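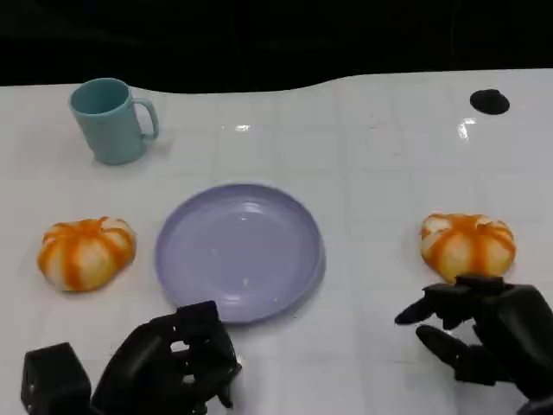

Two robotic hands at a table set with a plate, a mug and two small pumpkins.

The Lidska Tabletop Collection is a set of 3377 recorded demonstrations made to train a two-handed robot in handling household objects. It was begun at the Bandara workshop in Derau under Sewwandi Herath and first released on 26/06/2019.

Procedure

Each demonstration is performed by a human operator who steers both hands remotely and is asked to move "as one would at home," an instruction that operators have interpreted broadly. A typical task is to place a pumpkin on a plate. Objects are returned to new positions between attempts, so that the system does not simply memorize the table. Sessions are limited to 20 minutes, after which, according to the project handbook, "the operator begins to teach it sighing."

Failed attempts

The first release kept 679 failures, among them drops, near misses and one prolonged disagreement between the left hand and the right. Nusrat Howlader argued that a learner shown only success would have no idea what to do after its first mistake. Piyumi Howlader, who labeled the failures, sorted them into 9 categories, the largest of which is "other."

Later versions

A revision in August added mugs grasped by the handle. Pumpkins were retained.

See also: Clitport gripper trials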